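**30 November 2023, animation workshop, Tandthorpe**

Spent most of the morning on the adaptation notes for *Stemovon*, season two, and I want to get them down while they're still fresh, even if I ramble a bit (I always do, sorry to whoever reads this after me). The big question is still where the season should stop. The web novel runs to 531 chapters and we covered the first 70 last time, so there's plenty of road ahead of us! My feeling is that the Durach siege makes a lovely finish, with the lantern speech as the final shot.
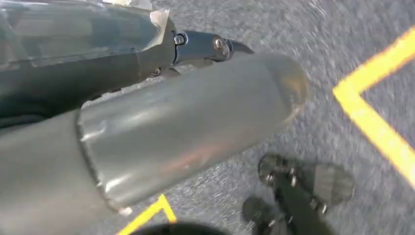
Marama Ruddock reckons the siege is too early, and that readers of the book will feel short-changed if we don't get to the ferry crossing. She'd sooner trim the tournament to two episodes and use the room for that. I'm coming round to it, slowly. The tournament is all shouting and dust anyway, though I'm fond of the dust.

Timed the new opening against the temp music. It runs 5 seconds long, all of it in the rooftop chase.

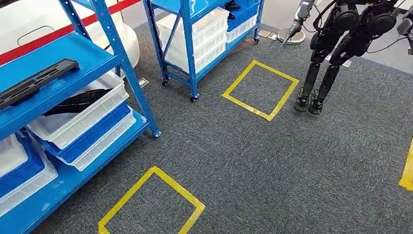

Lifting out the second jump fixes most of it, and I think the cut is livelier too. The colour on Antwi's coat is still drifting between shots, more teal in the night scenes than the model sheet allows, so I've re-saved the palette under the same name and asked everyone to reload before they paint anything else. 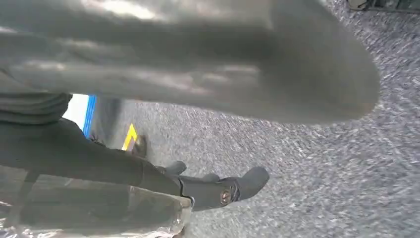 *Workshop, grey parts close up.*

Background count for episode one is fine. Inbetweens are the worry: 2,000 drawings still to clean up and the broadcaster would like a finished episode in March. I've moved the crowd shots to the end of the list.
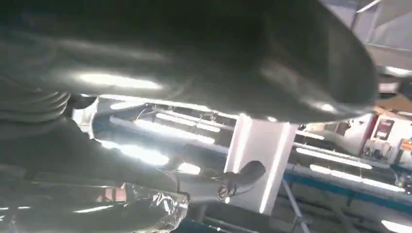 If they slip, we can hold on the wide view of the harbour and let the voices carry it, which we did in season one with no complaints that reached me. Still to do: redraw the ferry layouts, ask Marama for her marked-up chapters, and find a kinder way to say no to the talking heron.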